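Homodum Task Kit review: good hands, thin software, a lot of paperwork

Posted June 24, 2023
Filed under: Automation, Reviews

I have been sent enough "ready on day one" robot packages to read the quick start guide before I get excited. The Homodum Task Kit is the latest. It's a software subscription plus a setup service for people who already own a two-arm robot with five-fingered hands and can't get it to do anything useful. You pay 299 dollars a month, you get a library of table tasks, and you get a remote technician for the first week. The arms and hands are your problem.

I ran it for most of a month against the Vudwood package I reviewed last November, on the same arms and as close to the same table layout as I could manage. Short version: it's better than I expected at one thing, and I would still not sign the yearly contract.

What you're paying for

The task library is sold as 80 tasks. Read the list slowly. "Pick apple" and "pick banana" are two entries. "Pick apple, left hand" is a third. Once I had folded the duplicates together the list was a good deal shorter, and several of what remained were marked beta. Vudwood pads its list too, so this isn't a crime peculiar to Homodum, but the product page leans on that number hard.

The task I cared about was fruit and basket: pieces go in and out of a plastic basket, and the basket goes on a shelf. It sounds like nothing. It covers a round object, a long curved object and a container with thin walls full of holes, and those three things upset most of the grasp software I've tried.

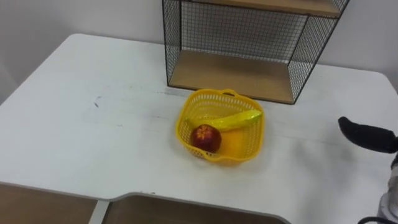

Setup took me a full day. The guide says two hours. Camera calibration was the bulk of it, and the wizard threw away my results twice without saying why. The technician was polite and quick to answer, then told me to restart the wizard from step one, which I could have worked out without a subscription. There's a log file, but it's written for the people who made the software. If you've never calibrated a head camera before, plan on losing a weekend.

I'll give them credit for the table map. You mark the zones the arms may enter and the ones they may not, and it respected mine. Kershaw's planner, which I used before either of these, treated that kind of thing as advice.

Single-hand picking

The apple is the easy one and Homodum handles it well. The hand comes in from the side, closes slowly and doesn't chase the fruit across the table. The banana was where I expected trouble. Vudwood's software always wanted to pinch it near one end, so it swung. Homodum goes for the middle and wraps the fingers, and I'd call that a real improvement. It's the best argument for the kit.

It is slow, though. There's a pause before every closing motion that I first took for a crash. You can shorten it in the settings, under a menu called Comfort for some reason, and on the shortest setting I had more drops than I was willing to put up with. I set it back to the default and brought a book.

The promo copy says "human speed." No.
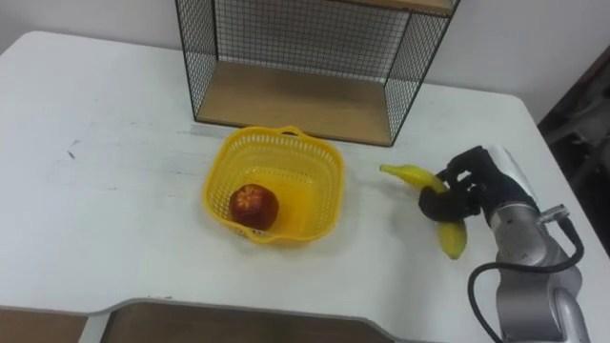
Two-handed lifting

This part costs extra, and you won't find that out until you try to start a two-handed task and a box pops up asking for a license key. The add-on is a one-time 251 dollars. I was annoyed enough to close the laptop for the evening. Then I paid it, so I suppose the box works.

With the add-on active, both arms come up on either side of the object and square themselves off before closing in. They match each other nicely. I've used planners where one hand arrives early and shoves the load into the other.
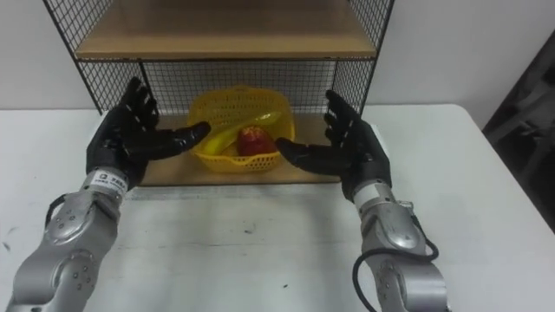 Both hands open on either side of the basket on the lower shelf board, thumbs turned inward.

My complaint is with shelves. The planner is plainly tuned for open tables, and a mesh-sided unit gives the hands very little room. It would line up, decide it didn't like its clearance, back away and line up again. The setting that fixes this is called side margin, and the manual gives it one sentence. Lower it a little at a time and keep your hand near the stop button.

Reset and recovery

The feature I was most suspicious of is called Auto Tidy. It's supposed to notice when items aren't where the task wants them and put them right before starting over. Sometimes it did. Other times it sat there until I moved a piece of fruit myself and pressed Resume. I couldn't find a pattern, and support asked for logs and then went quiet.
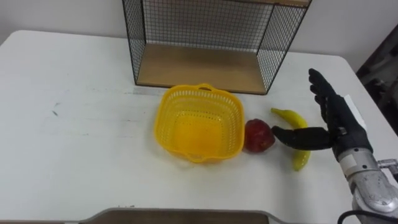
Basket empty, apple beside it, the thumb out across the banana.

The bill

The yearly contract starts at 2000 dollars and leaves out the two-handed add-on. Month to month costs more over a year, but you can walk away, and with the task list in its present state I'd want that door open. Note that cancellation goes through Tramach, the reseller, and not through Homodum. Tramach wants it in writing.

Good: grasps on long objects, matched two-arm approach, table zones that hold.
Bad: calibration wizard, padded task list, add-on hidden behind a pop-up, Auto Tidy.
Buy it if: you own the arms already and can spare a weekend. Try one month first.
Score: 6 out of 10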